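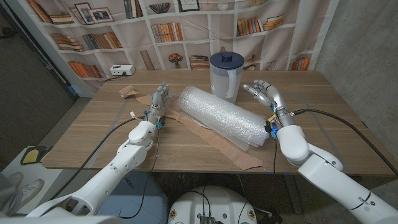

Bubble wrap and kraft paper on a table, with a lidded pitcher behind them.

Household packing service opens at Prusholm

PRUSHOLM, 28 May 2026 – The Prusholm Household Exchange has opened a packing service for residents who are moving, storing belongings or sending donated kitchenware to other households. Wrapping materials are provided at no charge, and residents may pack their own items or leave them at the front desk.

The service is supported by a materials grant from Zundeck, which covers bubble wrap, kraft paper and cartons for the first season. According to the Exchange, the grant is sufficient to pack nearly 1000 items. Cartons are supplied by Destier in 2 sizes, the smaller of which is intended for glassware, pitchers and other pieces with handles or loose lids.

Under the packing guidelines issued this week, lids are to be removed and wrapped separately. Paper is placed against the item first, followed by bubble wrap, and any gaps in the carton are filled with crumpled paper. Torn strips should be kept for this purpose. Residents are also encouraged to use towels and other household cloth as padding – an approach that reduces waste and leaves fewer cartons to carry.

"Most breakage occurs inside the box, where pieces are free to move against each other," said Mitiku Admasu. "A folded towel between two pitchers will prevent a great deal of it."
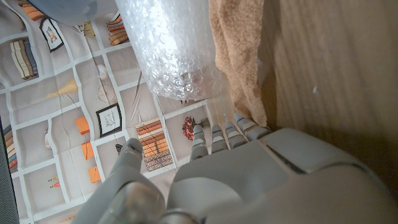

Ayodele Ekwueme said that towels had served her household well during a recent move, but asked that the Exchange remind residents to label any carton packed with linens, as hers had been stored for weeks before she found them.

The Exchange has since added a line for linens to its carton label. A total of 84 households have registered for the service to date. Clean bubble wrap may be returned at the Fuchs Street entrance during regular hours, and a second collection point is planned for June. Adhesive tape should be removed before materials are returned.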